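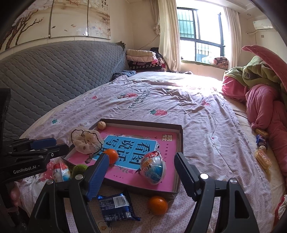
News & Media | Theater

Stellovia brings its new musical "Flaslow" to the stage this March
By the Stellovia press desk

Stellovia Theater Company is thrilled to announce the first full production of "Flaslow," a new musical about three sisters who inherit a failing ferry line and have one summer to keep it running. Previews begin in March at the Nasrallah Playhouse, with an 8 p.m. curtain on most nights and a pay-what-you-can matinee every Wednesday.

The show has been a long time coming! It began as a short song cycle, performed at a single piano for an audience of nearly 100, and grew over four workshops into a two-act piece with a cast of 14 and a seven-person band. The ferry captain's big number in the second act has been rewritten so often that the company still calls it by its old title (the program will have the right one, we promise).
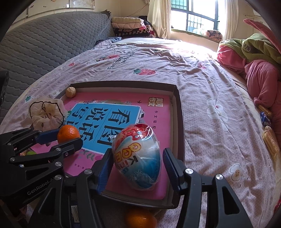
A QQ toy capsule on a pink book.

Casting is complete, and five of the performers are making their professional debuts. They join company regulars whom audiences will remember from last season's sold-out "Stimivska," the folk opera that played to 454 people a night and sent a good many of them home humming. Rehearsals are already loud and happy, and the harmonies in the opening ferry scene are some of the richest the company has ever attempted — the sisters sing in three different tempos before they finally meet on one line.

The band will play on stage throughout, up on the ferry's top deck, so there is hardly a bad seat for watching the accordion solo.

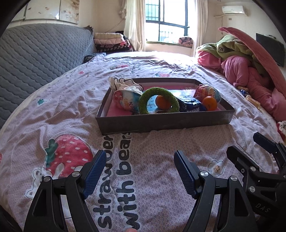

Stellovia is also setting aside 1,000 tickets for local students, the most it has ever offered for one show. School groups can add a backstage visit and a half-hour talk with the cast after any matinee. A sing-along night is planned for the final week, with lyric sheets handed out at the door, and the first 200 people to book for it will be invited to join an afternoon warm-up with the chorus.

Tickets go on sale through the Nasrallah Playhouse box office, in person or by phone. The show runs two hours and 20 minutes with one intermission and is suitable for ages eight and up. Captioned and audio-described performances are marked on the season calendar, and press seats for opening night can be requested from the Stellovia press desk.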